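Windows That Aren't: The Printed Backdrop at Kilgate
Gallery and notes by Faustine Joly

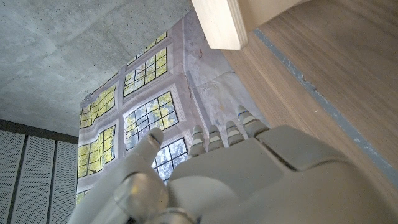 I have never liked fake windows. Kilgate Studio has a ceiling corner that everyone who rents the room complains about, and last December the management decided the answer was a big printed wall with a view. I was against it then and I'm mostly against it now. The print is a pale building front with seven windows, dark mullions and a lot of yellow-green leaves behind the panes, and I'll admit the middle window is bright enough to pull your eye. The trouble starts when you look up at it from low down. Every line runs together toward the top, and no real wall would have mullions as wavy as the ones on the left. Then there are the folds on the right, which Ebbe Eklund swears are "barely noticeable." I noticed them.

What we were sold
The order came from a company called Drandex, in their Villanueva line, and the listing promised that guests would "forget they are indoors." I have asked a few guests. One thought it was a shower curtain. The price was $699 before shipping, which would have bought a decent number of live plants and a lamp.

On the creases
The instructions say to let the print hang for 3 days and the folds will drop out by themselves. Wilfredo Bautista went over one of ours with a garment steamer after two weeks of waiting. He says it helped. He also says he wouldn't do it again, so make of that what you like. If you're buying one, ask whether it ships rolled. Ours came folded into a flat box.

On the leaves
Green is a risky color to put behind people. Marites Barredo shoots portraits in the room and complains that skin picks up a sickly cast whenever her lights hit the print. Her fix is to pull the subject well forward and let the windows go soft. I've seen her results and they're good, but at that point you could hang a bedsheet with some green paint on it.

On the angle
Stand straight in front, with the lens at chest height, and the thing is passable. Crouch and it falls apart. Vsevolod Sirko likes it best that way and calls the lean "dramatic." We have agreed to stop discussing it.

Renting the room
The backdrop stays up through the fall unless you ask for the bare wall when you book. There is no charge for taking it down, though they'd like a day's notice. I always ask.

Page last updated Monday, August 16, 2021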